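Ailsa Geddes started at the Wadau returns centre in Irkport as a casual, lifting shoes out of cartons for eight hours at a stretch. She now looks after Boros, the two-armed robot that's learning to do the same thing, and she lights up when she talks about it.

"People picture something that arrives knowing everything," she says. "Boros knew nothing! In October it couldn't tell a heel from a toe. Every bit of that had to come from us, from people who've handled thousands of shoes."

Her favourite part of the week is practice in the lounge, where she and Lachlan Gillies set up a pair and a basket and let the arms have a go. "You find yourself cheering for it," she says. "A sneaker's a tricky thing — soft on top, stiff underneath, laces everywhere."
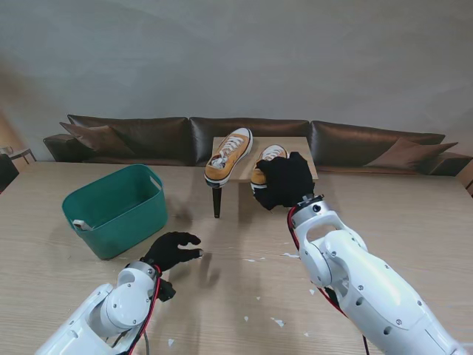
Boros with one hand closed around an orange-and-white sneaker during practice.

The centre takes in 339 pairs on an ordinary day and 400 after a sale. Ailsa says the old way was hard on shoulders, hers included, and she'd like the arms to take over the dullest lifting while the crew keeps the checking and grading.

Lachlan wasn't keen at first. "I thought, well, there goes my job," he says. "Then they asked me to show it how I pick up a boot, and I had opinions." He's since moved to the training roster with a pay rise, though he wants the new roles written into the next agreement. Ailsa agrees with him on that.

Of the 46 people on the floor, 2 have asked to stay on manual sorting, and they have. The rest take turns with Boros. Next on the list, Ailsa says, is gumboots.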